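Unit 5: Grip faults and the late stop
Handout for Thursday's lab section

Read this before you run the table-clearing task. The case comes from the Grondbridge lab, where a Nolo arm was set up to move mugs between a tray and a set of coasters.

What happened. On run 137 the arm closed on a mug by the rim and began to lift. The force reading on one finger dropped to zero while the other stayed high. The controller should have stopped there. It kept lifting for 280 milliseconds, the mug rotated out of the grip, and it broke on the stone tabletop. No one was hurt. The operator pressed the stop button after the mug had already landed.

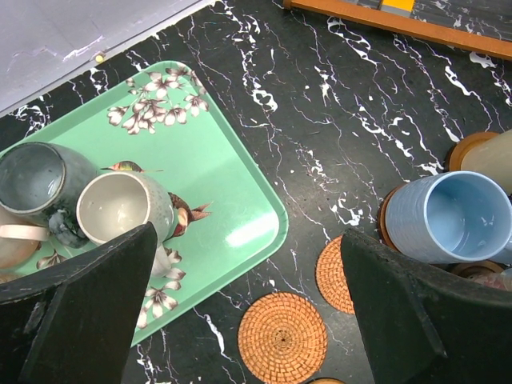

The log showed two separate faults. First, the slip check compared the sum of both finger forces to a limit. One finger pressing hard could hide the fact that the other had lost contact. Second, the stop request went through the Saithong logging service before it reached the motor driver. When the log was busy, the stop waited in line behind ordinary messages. Runs 1 to 135 had the same wiring and never showed the problem.

The fix. Each finger now has its own limit, and the stop signal goes straight to the driver. Logging happens afterward.

Glossy and glazed surfaces make this kind of slip more likely. So does a mug that is tilted when the fingers close, as the contact patch is small and off center.

For the lab: open the Gostutura trace file and find the first sample where the two force values separate. Mark the time the stop was requested and the time the motor current fell. Bring both numbers to section. Keep hands outside the taped line whenever the arm is powered, including when it is paused.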